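# Glitter leaves on a dark tee: glue or stitch?

**tansyhem**

Trying to settle how to attach fall leaves to shirts for our November market table. These are the bright kind with glitter all over, yellow going to orange and red. The shirts are dark tees from Ibarra. I want them to survive normal washing. Last year I used Sindetora fabric glue and got 2 shirts back with bare spots where the leaf had been.

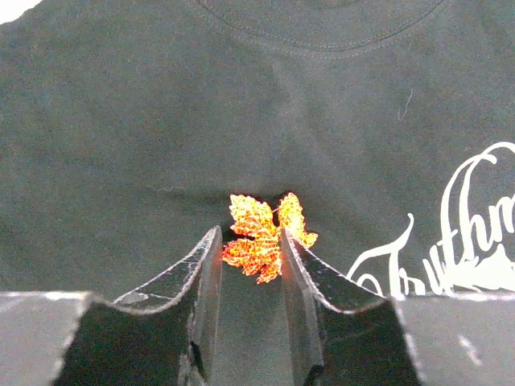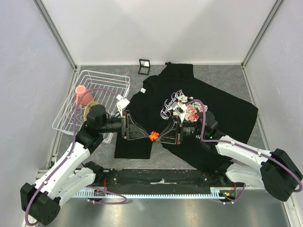

## Replies

**mill_end_303**

Stitch it. Glue on jersey fails because the knit stretches and the leaf doesn't. Use a small whipstitch around the points with clear thread, or matching orange if you don't mind it showing. Put a scrap of tear-away behind it first.

**oatgrass**

I disagree about glue. I have shirts from three seasons ago that still have everything on them. Most people don't prewash. New shirts have a finish on them and the glue sticks to the finish. Wash with plain detergent, no softener, dry all the way, then glue and leave it alone for two days before anyone wears it.

**tansyhem**

I didn't prewash last year. The Sindetora bottle says 24 hours, so that's what I gave it.

**mill_end_303**

Prewashing helps but it doesn't change the stretch. Pull the front of any tee sideways and watch how far it goes. Then think about someone taking it off over their head.

**quarterinch**

You could do both. Dot of glue in the center to hold the placement, then tack the tips by hand. I do mine in front of the TV. It's slow if you have a lot of shirts. How many are you making?

**tansyhem**

Not sure yet. Depends on how the first few go. I'd like to keep the price where it was.

**Fadel_fan**

Pin back. Sew a flat pin to the leaf and sell it as a brooch with the shirt. Customer takes it off before the wash and you never hear about it again.

**oatgrass**

Pins leave holes in thin jersey, and they drag the front down if the leaf has any weight. I wouldn't put one on a tee. Fine on a denim jacket.

**Fadel_fan**

Put a square of felt inside, then pin through both. I've done that with Esia tees and they're thinner than most.

**quarterinch**

Nobody has mentioned the glitter. Whichever way you attach it, some of that comes off in the machine. I'd tell buyers inside out, cold, hang dry, and put it on the tag. Also test one leaf in a jar of warm soapy water before you commit. Some dyes run, and red is the worst for it. Less of a problem on a dark shirt, but it can get on whatever else is in the load.

**tansyhem**

Good idea, I'll do the jar test tonight. Plan for now is two test shirts, both prewashed. One with glue only and a two-day wait, one with the glue dot and stitched tips. Five washes each.

**mill_end_303**

Put them in with jeans. A gentle load won't tell you anything.

**oatgrass**

Jeans are fine. Keep the glue one out of the dryer though.

**mill_end_303**

Her customers won't keep it out of the dryer.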